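Home | News | Shop | Contact

2023-11-11 | By Eun-ji Son

Our Flisholm peg board is out this November, and I'm so happy with it!
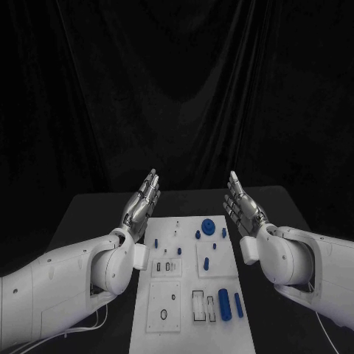
We at Cuvedden spent two years on it - mostly arguing over sizes. 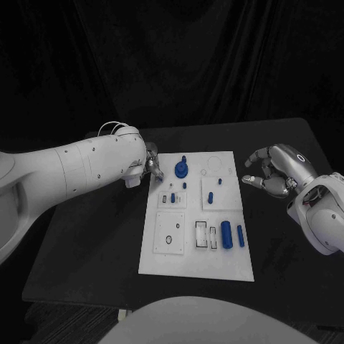
Mkhize stocks it first, with 1,840 boards ready to ship.

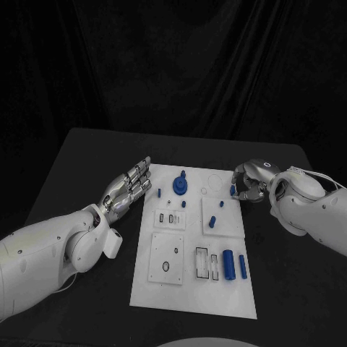 What's on it

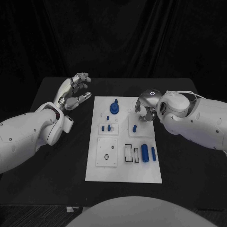 I wanted parts you can grab easily. The gear is my favorite, blue with a knob on top, and blue pegs stand in the little clear plate.

2 comments | Share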